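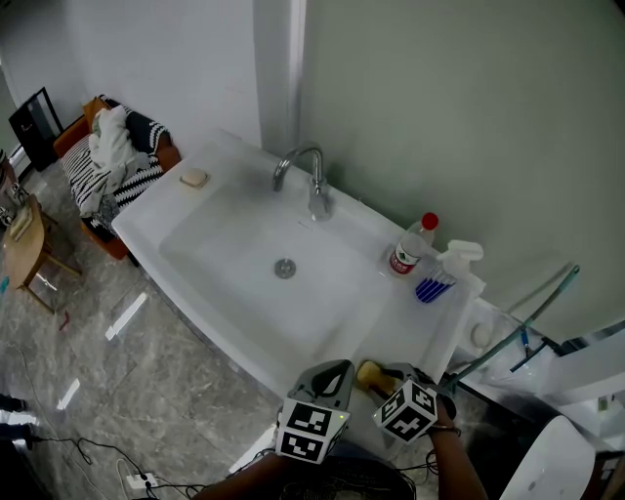
Utility sink, yellow sponge on the inner rim. Click to enlarge.

Forum > Cleaning and Laundry > Sinks, tubs, counters

Thread: White basin, gray ring that won't quit. Is Bikham paste worth it?

saltbox_mo
Posted 9/6/19
Big white basin in our rental, the deep rectangular kind set in a white counter. About a finger's width under the rim there's a gray line that comes back however I go at it. You can't make it out in the photo but I can feel it with a thumbnail. I've been using dish soap and a plain yellow sponge. My sister-in-law swears by Bikham paste and says one jar lasted her from December until the end of summer. It's $19 a jar where I am. That is a lot of money for something I suspect is baking soda with a smell. Has anyone here used it on a sink and not just read the label?

pilotlight
I have. It's baking soda with a smell.

grommet_hill
Used it on an old enamel tub. It worked, but I also scrubbed for 2 evenings, so make of that what you will. I'd bet the scrubbing did most of it.

What's the basin made of? If it's ceramic you can be fairly rough. If it's one of those cast resin ones, go easy, they dull.

saltbox_mo
No idea. It came with the place. The landlord says "Inton" like that settles something. It doesn't ring when I knock on it.

grommet_hill
Then I'd guess resin. Keep anything scratchy away from it.

tern_and_co
I don't buy the resin theory from a knock. Mine's ceramic and sounds dead as a post because of how it's bedded into the counter. Look underneath, there's sometimes a stamp.

And is that ring dirt at all? Everyone on this board says soap scum before they've asked a single question about the water. Hard water leaves a line right where you stop filling. Do you fill it to the same height every time?

saltbox_mo
Pretty much, yes. I hand wash sweaters in it.

tern_and_co
There you go. Scale. Dish soap won't touch it and neither will the paste. White vinegar on a rag, lay the rag along the line, leave it, wipe.

pilotlight
Vinegar, the answer to everything on this forum since the day I joined. I did the rag thing for a month on a line like that. Nice smelling salad, same line.

tern_and_co
How long did you leave the rag?

pilotlight
Five minutes? I have a life.

tern_and_co
Well.

Chaturvedi_Hardware_Fan
Our local Chaturvedi store sells a scale remover in a plain bottle, bottom shelf, cheaper than any of this. Don't use it near the drain if the drain is chrome. I pitted one that way and had to look at it for years. Same for the faucet, wipe off drips right away.

saltbox_mo
Drain and faucet are both chrome so thanks, I would have sloshed it everywhere.

quillback
Going to be the crank here. Bar soap. I see a bar in a dish on the back corner. If you wash your hands with that all day, you get soap film, and film plus hard water is a gummy line that vinegar alone slides right over. Switch to liquid for a few weeks before you spend a dime. I did it and the line got a lot fainter.

grommet_hill
Did you change anything else in those weeks?

quillback
We also got a softener put in.

grommet_hill
Quillback.

quillback
I'm just saying it was both.

marl_19
What's in the white spray bottle by the striped cloth? If there's bleach in it, do NOT follow up with vinegar or scale remover. Please check before you try anyone's recipe.

saltbox_mo
Good question, it has been refilled so many times I couldn't swear to it. I'll empty it and start over. Nothing goes on the basin until it's been rinsed well.

Stiver_user
I use the Stiver melamine blocks. Took the line off in one go.

pilotlight
And took the shine off with it, I'd guess. Those things are very fine sandpaper. Fine on a wall scuff. On a resin basin you get a dull stripe where the gray stripe was, and then you're back here asking about the dull stripe.

Stiver_user
Mine is still shiny.

pilotlight
How old is it?

Stiver_user
We moved in this spring.

saltbox_mo
OK so the plan is: look for a stamp underneath, plain water rinse, vinegar rag for a proper half hour on one short stretch only, and compare it to the rest. If it's no different I'll try the Chaturvedi stuff well away from the metal. I'm not paying for the paste. My sister-in-law can keep her jar.

tern_and_co
Half an hour minimum. Wet the rag again if it dries out.

quillback
And move the bar soap.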